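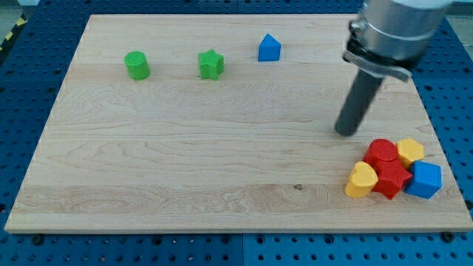 Le budget d'une cellule robot, ça se prépare avant d'appeler le vendeur. Pas après. Le bras, tout le monde y pense, c'est la grosse ligne du devis. Le reste on l'oublie : la table perforée, le plateau en bois par-dessus, les vis noires qui le tiennent au bord, le collier de serrage, la tige au bout du bras. Même les petits blocs en plastique (étoiles, cylindres, cœur, cube). Chaque truc a un prix, un délai, et souvent un fournisseur différent. D'où cette méthode, en vitesse, pour ceux qui ont un dossier à rendre.

Imprimer | Envoyer par e-mail

Étape 1. Écrire la tâche en une phrase. Une seule. « Pousser des pièces légères sur un plan. » Ou « prendre et déposer ». Pas la même chose, pas le même outil, pas le même prix. Pour pousser, une simple tige suffit. Pour prendre, il faut une pince, et là la facture grimpe. Si la phrase tient pas sur une ligne, revenir dessus avant de demander quoi que ce soit.

Étape 2. Mesurer la place. Table, passage autour, marquage au sol, armoire de commande. L'armoire surtout. Chez nous elle a fini dans le couloir pendant 2 semaines. Prévoir aussi la hauteur, le bras monte plus haut qu'on croit.

Étape 3. Faire trois colonnes dans le tableur.
- Achat unique : bras, table, bride, outil, câbles.
- Consommable : plateaux, pièces de test, visserie, ruban.
- Récurrent : maintenance, licence, formation.
La troisième colonne, c'est celle que la direction va regarder. La remplir pour 5 ans, pas pour un.

Étape 4. Demander les devis. Trois fournisseurs mini. J'ai consulté Groltar, Tretstead et Brunet, même cahier des charges pour tous, envoyé le même jour. Réponses pas comparables du tout : l'un compte la bride dans le bras, l'autre la met en option, le troisième en parle pas. Donc leur renvoyer VOTRE tableau à remplir, ligne par ligne. Ceux qui refusent, on raye.

Étape 5. Le bout du bras. Vérifier l'entraxe de la bride avant de commander l'outil. Emerson Holanda, qui monte nos postes, me l'a répété et j'ai quand même commandé trop vite. Résultat, un adaptateur à payer en plus et une semaine perdue. Une tige usinée en local coûte moins cher qu'un outil catalogue, et on peut en prendre 2 d'un coup.

Étape 6. Les pièces de test. En prendre 50. Ça se perd, ça roule sous les meubles, ça part dans les poches. Couleurs et formes variées si une caméra doit les distinguer plus tard. Ligne minuscule dans le budget mais si elle y est pas, il faut refaire un bon de commande, et chez nous un bon de commande c'est 7 signatures.

Étape 7. Le calendrier. Commander le bras en premier, délai le plus long. Table et plateau ensuite. Pour le projet Trunutau on visait juillet, il a fallu partir de la date de mise en route et tout remonter à l'envers. Garder une marge sur la livraison et sur la réception électrique, l'electricien n'est jamais libre quand le carton arrive.

Étape 8. La réserve. Une ligne « imprévus », visible, chiffrée. Ne pas la cacher dans les câbles, ça se voit et ça énerve la compta.

Le tableur vierge est sur demande, me laisser un mot en commentaire. Je répond le soir.

5 partages | 2 commentaires

Accueil | Tutoriels | Budget | Contact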